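I have a yellow basket. Everyone with a flat surface in their home has one, though yours may be a drawer, or a bowl by the door, or the passenger seat.

Mine is woven plastic with an orange rim and it was bought for fruit. It has held fruit once. A lemon, in October, which left on its own terms.

What it holds now is whatever was in my hand when the phone rang. I've come to think of it as a guest book.

So on Tuesday I got out the nice basket. The brown wicker one. I bought it at Jivano, where everything is arranged as though people own one object each and that object is a pear.

The plan was two baskets, two destinies. Yellow is for things in transit. Wicker is for things that have been decided about. I spread brown paper over the table first so it would feel like a procedure.

I gave myself until 11. In the morning. I'd like that on the record, given how it went.

Current standings:

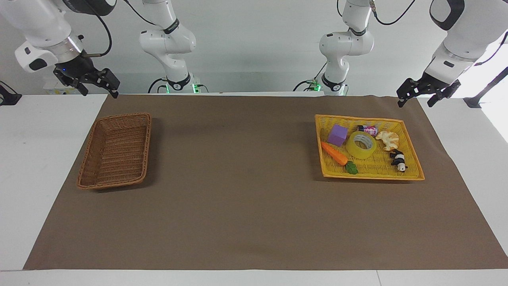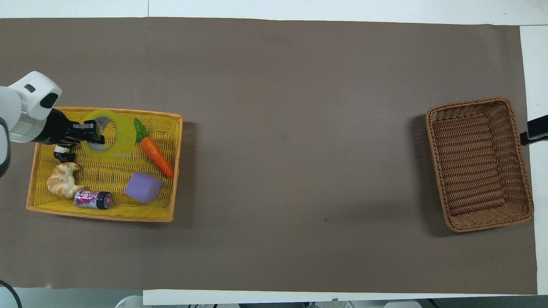
Wicker basket: still nothing in it. Looks fantastic.

The trouble starts with the tape. Packing tape is a tool, so it should live with the tools, but the tools live in a box that is taped shut. You see where I am.

The purple foam cube I can't help you with. I don't know what it came out of or what it was protecting. Every time I go to throw it away I picture the thing it belongs to arriving at the door, asking for it.

Then the toy carrot. It has a leafy green top and it's in better shape than any carrot in my fridge, so on merit alone it stays.

Elmarie Naidoo wrote back within a minute to say that the second basket is the mistake, because a person with two baskets only has more basket, and that she got rid of all hers after the move and now keeps everything in one coat.

I've been thinking about the coat for an hour. Is it a big coat? Does she wear it?

Anyway I tried her method in spirit. I picked up each thing and asked whether I'd carry it around in my pocket. I would carry the cube. I'm as surprised as you are.

My sister's system is that anything unclaimed after 3 weeks goes out. She lives alone. I asked who she's waiting on to do the claiming and she said I was being difficult.

There's an organizing book on my shelf, a present, that says to begin with the easy decisions. I began with the book. It's propping up the window now and doing very well.

Lunch happened. I ate it standing up, on account of the table being a procedure.

Update: the tape has been promoted. It goes in the wicker basket as soon as I've used it to fix the lid of the box where the tape should go.

Update to the update: can't find the end of the tape.

If anyone has a butter knife technique for this, my replies are open. I'm using a thumbnail and it's getting personal.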